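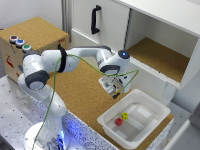
Pidgate Cube Challenge

Print | E-mail this article | 3 comments

The Pidgate Cube Challenge is a yearly contest for student robot teams, and I've been in the Nilora club long enough to be trusted with its page (sorry in advance!). Teams program a white jointed arm to deal with small coloured cubes in a plastic bin on a cork-topped table. Red and yellow are the ones we practise with most.

History

Clémence Sabatier started it one December with a handful of classmates, and it's grown to over 40 entrants. I joined a bit later, mostly for the biscuits, and stayed for the arm.

Rules

Each run lasts 180 seconds. You can't touch the arm once the clock's going, which is agony when the gripper is hovering right beside the bin and you know your numbers are slightly off. A dropped cube costs points, and the best score so far is 143, set by Nerea Collado – we're all still chasing it!

See also: Arabzadeh Cup

Shared 64 times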